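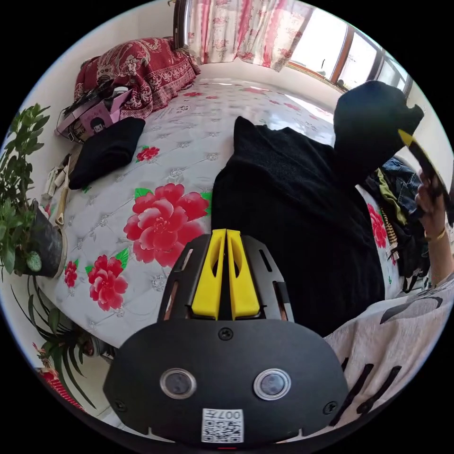 Chidubem Uzor asked if the sorting can be skipped and everything just folded as it comes off the heap. No. Knits and denim stack differently and the box wont close flat. Sort first, then fold, then fill.

# 4. Folding on the bed (Hivness flat box)

Rev. 2019-09-07, replaces the March sheet. Box assembly is in section 3 - do that before you start.

## 4.1 Clear and sort

1. Make the bed with a sheet or mattress cover pulled tight. Any pattern is fine. Creases in the cover end up in the fold.
2. Pillow to the head end, leave it there.
3. Clothes to one side of the bed in a heap. Keep the middle for folding, 60 cm wide at least.
4. Empty all pockets. Cards, receipts, hair clips - onto a shelf, not back on the bed.
5. Pull out the knits. Denim next. Thin tops last.

Note: fold from the long side of the bed, standing. Kneeling on the mattress tips the pile. 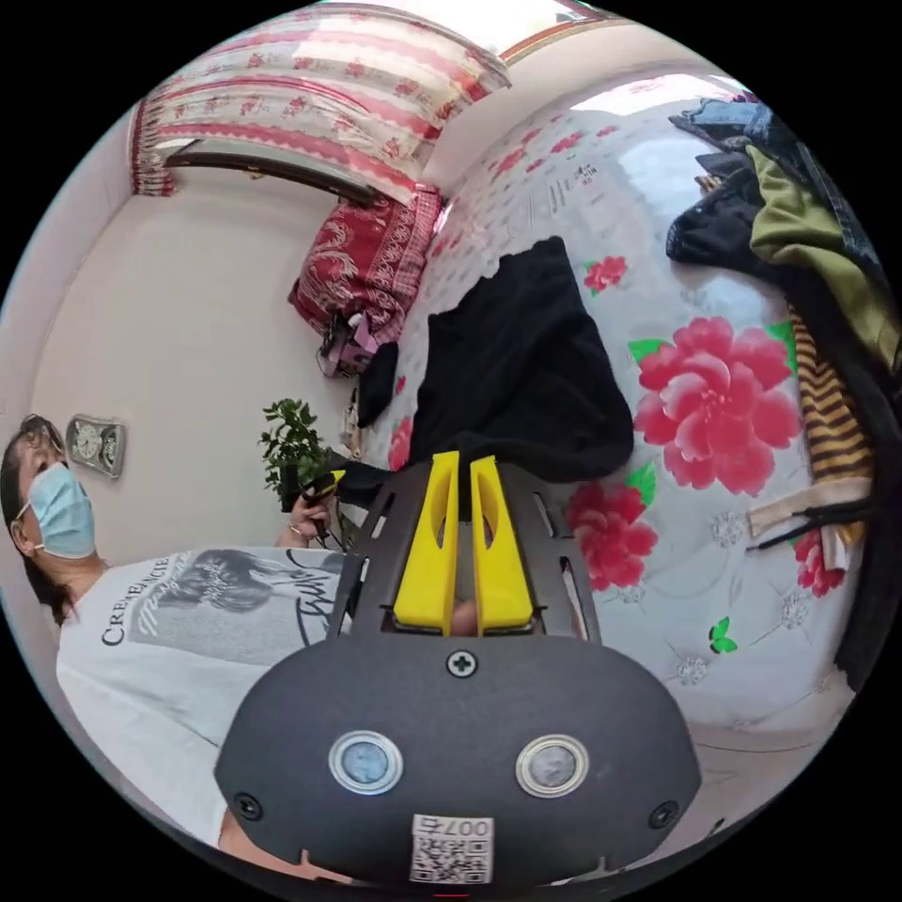
*Fig. 2 - At the bedside. Peony print cover, wall clock behind.*

## 4.2 Fold a sweater

1. Lay it flat, front down. Smooth from the neck to the hem with an open hand.
2. Bring one sleeve straight across the back. Then fold the sleeve down along the side so the cuff points at the hem.
3. Same with the other sleeve. Edges should line up. If they dont, open it and go again, quicker than fixing it later.
4. Fold the hem up to the middle, then once more to the collar.
5. Turn over, press lightly. Thick knits: stop at the first fold.

Hooded ones - lay the hood flat on the back before step 2. Drawstrings tucked inside.

**Caution:** do not drag a knit across the bed by one sleeve. It stretches at the shoulder and won't go back.
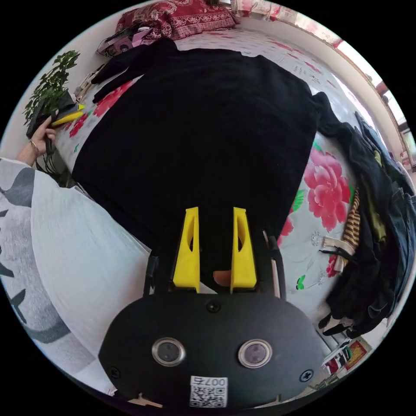

*Fig. 3 - Black sweater laid flat, sleeves out. Other clothes kept to the right.*

Finished piece goes towards the head end, out of the way. Then the next one. Don't stack higher than 8 on a soft mattress, it leans.

Denim: legs together, fold in half, then in thirds. Tops: as sweater, but one extra fold.

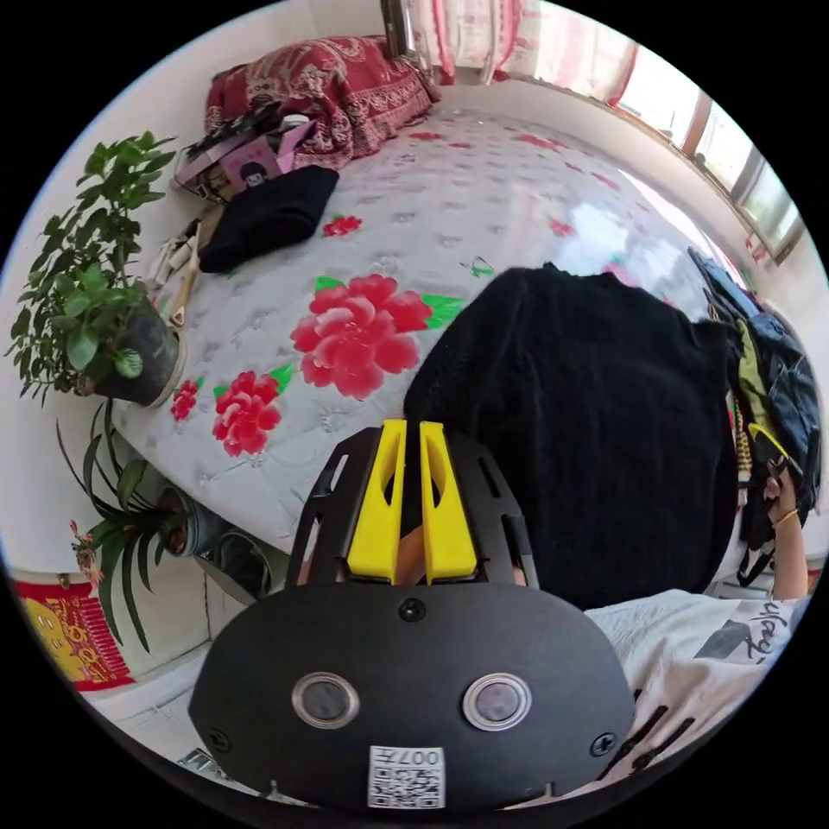
**4.3 FILLING THE BOX**

1. Box open on the floor, next to the bed. Not on it.
2. Denim at the bottom. Knits on top of that, folded edge facing you.
3. Anything over 500 g goes in the bottom layer, whatever it's made of.
4. Check nothing sticks up above the rim. Close the lid, both ends.

Damp clothes stay out until fully dry. Lid won't shut? Take out the top layer and see 4.2 step 5. Spare lids: Sollix parts list, page 4.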